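Progress report to the Flallum Rural Stays Fund
Ruotsalainen Cottages, Imwood
Reporting period: spring and summer
Submitted Thursday, September 29, 2022

Where we are

Work on the first two cottages is finished and both have been let since the middle of July. Cottages 3 and 4 are still closed. The roof on 3 is done and the plumbing is in, but the kitchen is not fitted. Cottage 4 has new windows on the lake side only. We had planned to open all four by the end of summer, so we are behind on that part of the agreement.

The delay came mainly from the septic inspection. The county asked for a larger drain field than the one on our approved drawing, and the digging could not start until the new drawing was signed off. That took most of June. The trench is now filled and seeded.

Money

Of the grant, $3,380 is left unspent. It is set aside for the kitchen in Cottage 3 (cabinets, sink, range hood) and we do not expect to need it for anything else. The extra drain field was paid for out of our own funds and does not appear in the claim. Receipts for the period went in with the last claim form, except the one for the water heater in Cottage 2, which the supplier had made out to the wrong address. A corrected copy is attached.

Bookings

Bookings go through Tando, which replaced the paper calendar in May. It took a couple of weeks to get the cleaning days to block properly, and we had one double booking in that time. The guests were moved to the other cottage and given a night free. There have been no problems with it after that.

Weekends in August were full. Weekdays were slower, with roughly 100 guest nights over the whole season so far. Most stays were families, two or three nights. Several asked about bringing a dog. We now allow dogs in Cottage 2 only, with a cleaning fee.

Guest comments

The comment cards are mostly good. People liked the quiet, the beds and having a full-size fridge. Complaints were about weak water pressure upstairs in Cottage 1, no hooks in the bathroom, and the gravel road in from Imwood. Hooks are up. The pressure will be looked at when the plumber is back for Cottage 3. The road belongs to the township and we have written to them.

Furnishing

Beds, tables and chairs for all the cottages have been bought and are stored in the barn. Linens and small household items have been bought for the first two only. We would like to buy the rest over the winter, when prices are lower.

Next steps

Fit the kitchen in Cottage 3 and have the wiring signed off. Finish the windows in Cottage 4 before the cold weather. Drain the outside taps. We ask that the completion date for Cottage 4 be moved to next spring, and would be grateful for an answer before the end of November so that the window crew can be booked.
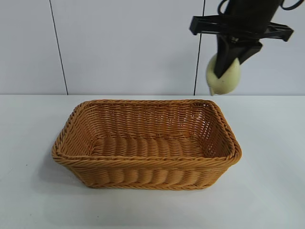 Woven basket, tan-orange synthetic rattan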